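Section 4. Setting up the shape sorter for first play

Okay, you've got the Stenia shelf standing and the bins labeled, so now we get to my favorite part! I've put out the sorter for the toddler corner here at Talluncombe more times than I can count, and Wanting Luo and I wrote these steps up so whoever opens the room can do it without hunting one of us down. Give yourself 20 minutes the first time. After that it takes 7.

1. Clear a spot at floor level or on the low table. Anything flat and plain will do, but skip the shaggy rug — pieces disappear into it and you'll be fishing them out at closing time.

2. Wipe the block with a barely damp cloth, top face first, then the sides. Get a corner of the cloth down into each hole. Crumbs love the small ones.

3. Set the block down with the holes facing up and one long side toward the child. If it rocks, check for a piece stuck underneath (it's nearly always the oval).

Note: Don't soak the block. I left one in the sink overnight back in November and it took days to stop dripping out of places I didn't know it had.

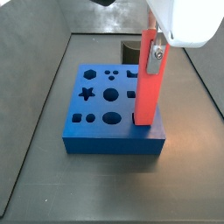 Picking the first pieces is where you can make a kid's morning or wreck it. I start with the big round one every time, and I hold off on anything that needs turning. On our blue block the large circle is right in the center of the middle row, so small hands can find it without much help, and the star beside it makes a great second try once they've got the idea. The three little round holes up in the back row can wait for an older brother or sister. Same goes for the notched one!

4. Lay out two pieces only. Keep the rest in the Cloveo tub with the lid on.

5. Stand the long pieces upright over the block and let go slowly. Kids copy what your hands do, so go slower than feels natural.

6. Add one new shape after each success. If you get a frustrated face, go back to the circle and stay there a while.

Caution: Look over every piece before you put it out. Anything chipped, or small enough to fit in a mouth, goes up on the high shelf and gets a line in the notebook.

7. When playtime is over, drop the pieces back in the tub and hang the cloth up to dry. Lyle Hutchins keeps spare tubs in the hall closet (bottom left, behind the paper towels).

If a shape goes missing, leave Pierina Lo Presti a note with its color and outline. She has a drawer of extras and can usually match one up by the next session.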